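Shade on the Dadier Walk: Where It Falls and Who Uses It
Project report, Joltatton campus landscape studio
Ragnvald Sandberg

Our group picked the Dadier walk because all of us use it and we had never once talked about it. It connects the Szulc building to the playing field, and on a hot afternoon you can feel the exact spot where the trees stop helping you. We wanted to map that spot! The assignment asked for a study of one outdoor route at a small scale, and I think we got more out of ours than we expected to.

We made our visits in September, in three slots: early morning, just after lunch, and 5 p.m. On each visit we drew the edge of the shade in chalk, walked the length of it with a tape, and copied the outline onto graph paper back in the studio. The chalk part was the most fun. People stopped to ask what we were doing, and a couple of them ended up holding the other end of the tape (thank you, whoever you were). The drawings got redone twice because our first scale was too small to show the patchy areas properly.

Concrete turned out to be a great surface for this work. It's pale, so the shadow edges read clearly even where the leaves are thin, and the chalk washed off with a bucket of water. We compared it with the brick path by the Stilitz gate, where we could hardly follow our own lines.
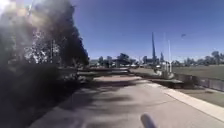
Does a path need solid shade from end to end to be comfortable?
Broken shade worked well for most of the walkers we talked to, as long as the sunny gaps were short enough to cross in a few steps.

That answer surprised me. I had gone in thinking the patchy parts would get complaints, and instead people told us they liked the change in light. What they minded was the long open run near the field, where there is a curb on one side and nothing overhead. Two runners said they speed up there on purpose.

Our proposal is small. We would plant 7 young trees on the field side, past the railing, so the roots stay clear of the concrete. The budget we were given for the exercise was $3000, and our plan comes to $2000 with stakes and mulch included. We'd love to see the rest go to a bench in the shadiest stretch.

The weak point in the study is the season. All our maps are from one month, and the shadows will be much longer by November. If next year's group takes this on, the chalk outlines are in the flat file drawer under "Dadier," along with the tape and the leftover chalk.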